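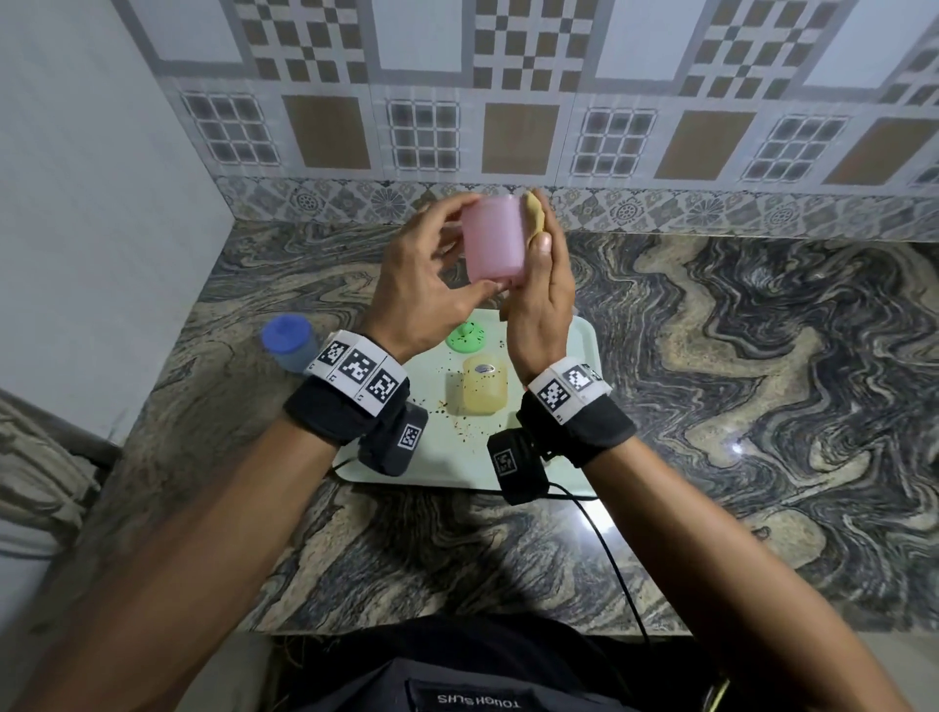 Cup washing at the counter, one of the tasks on show at the open day.

Visits > Open Day > Questions
2 min read

When is it?
A Saturday-sized crowd turns up every December, so come early. Doors open at 10 a.m. at the Butero building, second entrance.

Will I see robots?
Two, both run by Ileana Preda. You'll also see people doing dishes with markers on their wrists, the part visitors ask about most. Robots learn chores from someone – so far, from us.

Can I try it?
Yes. Relu Filip straps you in and hands you a sponge. Nearly 28 people get a turn. Technique is not judged out loud.

Is it suitable for kids?
From age eight. Younger ones may watch, and tend to have notes.

Will the robot wash my cup?
It may. Bring one you aren't fond of.

Where do I park?
Behind Loluvik. The gate code is 3077. Please don't use the Åberg spaces – they do notice.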